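Mar 16, 2022
Teardown cell, gripper comparison, second round

Finally got both sets of fingers through the same job on the same PC! I've been wanting to do this since September, when the first Varora gripper came in and we had nothing sensible to compare it with. Notes below are mostly mine, with Dayana Pacheco's corrections from the end of the day.

The question for this round: can one gripper do both the coarse work (drive caddies, power connectors, cards) and the fine work (CPU out of the socket and into the tray), or do we need a tool change in the middle? I'd love to avoid the tool change. It costs us 10 seconds each way with the coupler we have, plus whatever time we lose when the coupler doesn't seat and somebody has to go poke it.

Setup is the same as last time, tower on its side on the slotted table, side panel off. Fixture tray to the left. I re-taught the tray corner and the case corner before every set and I'm glad I did, the case had crept 2 mm by lunch. Need proper clamps on the slots (ask Ezequiel if the Womodwood ones are still in the drawer).

Sestutik fingers first. Long, thin, very nice at the tips. They're a pleasure on the chip: six picks out of the socket, six good ones, and placing into the recess in the tray was so gentle I had to replay the force log to find the contact. On the caddies they flex. You command a straight pull, the tips lag behind, and then everything lets go at once. I backed off the speed and it got better, but I wouldn't leave it running alone. 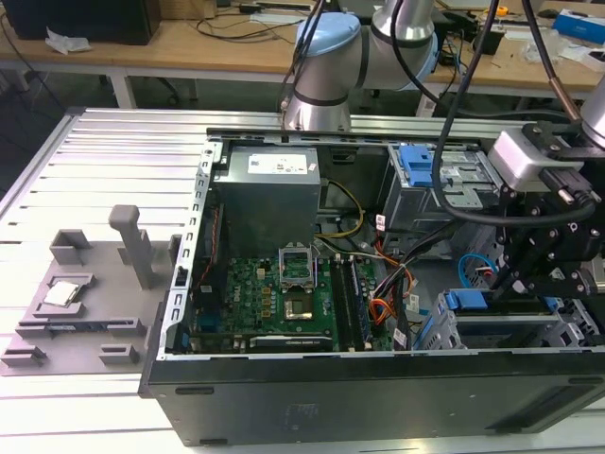

Gripper over the drive end. CPU in the tray, socket bracket up.

Varora fingers after that, and wow, they are stiff. The latch push that took me most of a morning to tune last month worked with the stock approach, no search motion at all. Pull is straight and boring, exactly what I want. The trouble is width. Coming down between the drive cage and the memory slots there's hardly any room, and I touched the cage twice before I gave in and rotated the wrist 90 degrees. With the wrist turned it clears, but then the gripper cable wants to swing forward into the view of the wrist sensor. Added a soft limit on joint 6 so it can't wind up any further. Cable routing needs a real fix, a longer loop up top or a clip on the wrist.

On the chip the Varora fingers did better than I expected! Two misses out of six, both with the same look in the log: one pad lands a hair early and the chip tilts before the second pad closes. Dayana thinks that's pad compliance and we could grind a small step into the tips. I think it's our approach angle. We have a coffee riding on it.

Things to change:
Tray post is too tall for comfort when the wrist is rotated. Reprint shorter.
Move the caddy waypoints into the Tlapale config so both grippers read the same file. I edited them by hand in two places today and got one wrong.
Log gripper width at contact as well as force.
Tie back the power supply cables before any card removal run. The yellow and orange bundle loops down toward the board and I don't trust the planner near it.

Where I've landed for now is Varora body and stepped tips, no tool change. Ezequiel Sandoval is still in favor of keeping both and making the coupler faster, and he has a decent argument for the memory slots, which I haven't tried yet with either one. Memory is the next run. Same case, same corners, Sestutik first again so the order matches.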